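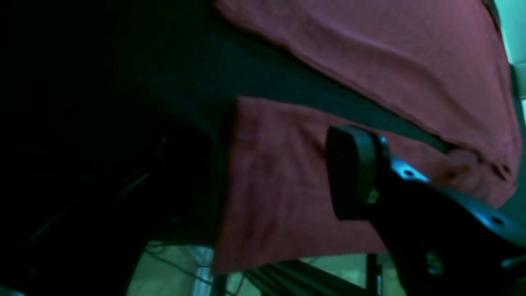
Maroon, or claret, or "old footy jumper", depending on who you ask.

Fevodo: everyday colour names

G'day, and thanks for having a look! Fevodo is my collection of the words ordinary people use for colours (the ones that come out when you're describing a lost jumper to the bus depot, not the ones on paint tins). There are 795 distinct names in the current version, pulled from 3,000 typed answers given by around 200 people. I started it in September after an argument about whether a couch was mushroom or taupe, and it got out of hand from there.

What's in the folder

names.csv has one row per colour name, lower case, spelling tidied
answers.csv has every answer as typed, typos and all
families.txt is my grouping into broad families, and you're welcome to disagree with it

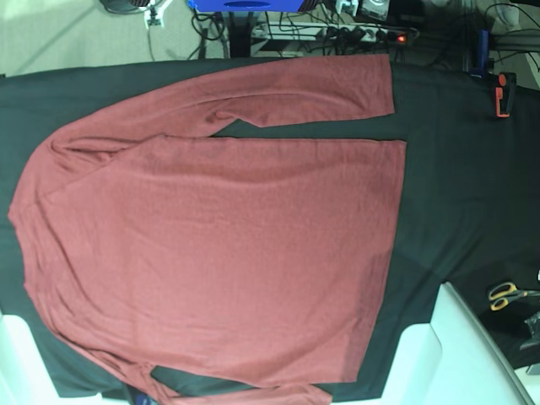
Reds were far and away the messiest family. Everybody's happy with fire engine and tomato, but once you get down into the faded end it's a free-for-all, and I've kept every variant where I could. A knit like the long-sleeved one there I'd file under dusty rose, though brick, washed-out red and "pink but tired" all live in the same neighbourhood. If you only want the tidy version, filter on the column called core.

Greys and near-blacks

These are thinner than I'd like. Charcoal soaks up nearly everything, with slate and gunmetal a long way behind, and most people gave up and typed "dark".

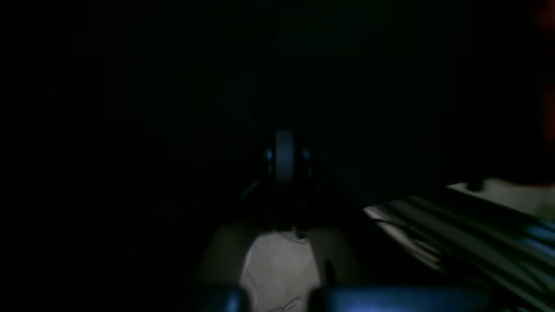
Marit Åberg wrote to say I should stop treating "dark" as a non-answer, as plenty of people mean it as a proper colour and would be cranky to see it binned. Fair call! It's back in as of version 3, under its own family, and the old exclude list is gone.

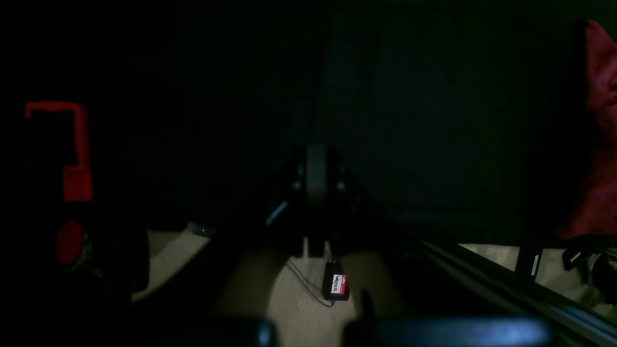

Blues behave differently when there's not much of them. People who'd say navy or denim for a whole garment reach for ice, steel or "that torch colour" when it's a sliver against something black. The thin light-blue gleam on the left in the photo is the sort of thing I mean: I'd call it ice, and I'd never call a shirt that. So the size column matters heaps for blues, please don't drop it.

Using it

Free for any purpose, just mention Fevodo somewhere. Spelling is Australian throughout, so search for grey, not gray. Corrections go in fixes.txt, newest at the bottom.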